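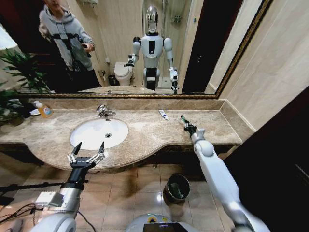 The upstairs washroom, with the long marble counter.

About Femau Books

Femau Books is a small publisher of crime and suspense fiction. Darlene Kennedy started it in two rooms above a shop in Karville, after leaving a job in library supply. We still work from the same building and now have the floor above as well.

We publish new novels in paperback and ebook, mainly by writers at the start of their careers. Two of our series are set locally. The Helmy books follow a retired customs officer, and the third one is out in January. The Oder books are standalone stories linked by a river and a ferry company.

Every manuscript we accept is edited in house. Authors see the cover at rough stage and can ask for changes before it goes to print. We pay royalties twice a year and send a full statement each time, including when sales are low.

Submissions are open in spring and autumn. Please send the first three chapters and a synopsis of no more than two pages. We do not take poetry, short stories or children's books. A reply normally comes within two months.

Bloggers and reviewers can ask for advance copies through the contact form. Tell us where you post your reviews and which format you read. Booksellers should order through their usual wholesaler.

Visitors are welcome by appointment. The entrance is at the side of the building, up one flight of stairs.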